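Crate depth for napa cabbage on tilted produce shelving
Store Fixtures and Display > Produce

slatline_mk
Posted December 2, 2022

We run tiered wooden crate shelving, pale timber frame, slatted crate sides, tilted toward the customer. The frame came from Tellora, the crates from Sirkard. Roots and squash sit well in it. Napa cabbage does not. Laid lengthwise along the crate, the heads stay put but show very little face. Laid front to back, they slide down to the lip and the stem ends get knocked. The tilt is 10 degrees and I would prefer not to change it, as the potatoes above depend on it for self-facing.

Current arrangement is below. Cabbage goes in the lower compartment, potatoes directly over it. 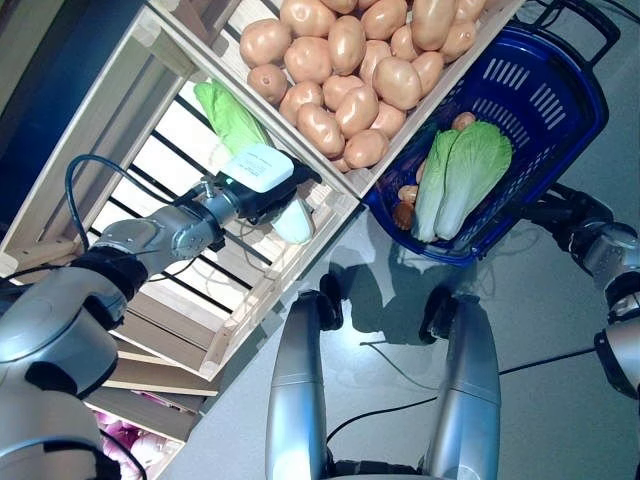 Lower compartment with napa lengthwise, potatoes above, basket at right.

Questions:
1. Does anyone stand napa upright in a crate of this type without dividers?
2. Is there a case for moving it off the wood entirely?

rootcellar70
Reply

What is the internal depth of the lower crate? If it is under 8 inches, upright will not hold on a tilt without something behind the head. The stem end is narrow compared with the middle and the weight sits high.

slatline_mk
Reply

8 inches exactly, measured inside the slats at the front.

bay_and_gondola
Reply

I would leave it lengthwise. Upright napa looks good for the first hour. Then a customer takes one from the middle of the row, the neighbors lean into the gap, and the outer leaves crease along the top slat. Creased leaf gets trimmed, and trimmed heads sell last. We tried it in June on Abernathy crates and went back to flat after 2 weeks.

Also, potatoes over cabbage is the wrong way around in my opinion. Soil and grit come down through the slats. Swap them.

rootcellar70
Reply

Disagree on the swap. Washed potatoes shed very little, and a solid liner in the upper crate takes care of what there is. Weight low is the usual argument for moving them, but on a fixed frame it makes no practical difference. I do agree about the gaps. Upright only works when the row is packed end to end or braced against something.

slatline_mk
Reply

The potatoes are washed. No liner at present, I can add one.

I have been trying the upright position on the long lower crate. The tier above that one has ornamental pumpkins in the center crate, with carrots, broccoli, cauliflower and red chili peppers in the crate to the right of it. Small potatoes are on the right half of the long crate itself. My thinking was that the pile could serve as a stop for the end of the cabbage row.

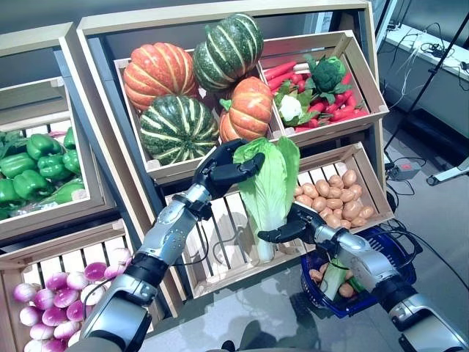 The point I have not settled is what to put at the other end. A loose divider slat is the obvious answer, but the Sirkard crates have no slots for one. Clipping to the side slats is possible. Screwing is not, as the crates are taken out for washing.

crispermargin
Reply

Zollano sells a spring divider that presses between front and back walls with no slots. It marks soft wood slightly. Check that your slats are flat on the inside face or it will creep down on a tilt.

I would not use potatoes as a stop. The pile drops as it sells and the support goes with it. You also end up with potatoes under the cabbages, and customers dig.

bay_and_gondola
Reply

Seconded on the pile. A heap of small potatoes has no fixed edge.

slatline_mk
Reply

Accepted. I will order 2 of the spring dividers and keep the potatoes on their own side. Stem down, leaf up, heads touching. The other crate stays lengthwise for comparison.

rootcellar70
Reply

Put a strip of ribbed matting under the stem ends. Slats alone give the base very little to grip.

crispermargin
Reply

Matting holds water if you mist. Do you mist?

slatline_mk
Reply

Not on this fixture. Matting is fine. I will post the trim weights for both crates once the dividers are in.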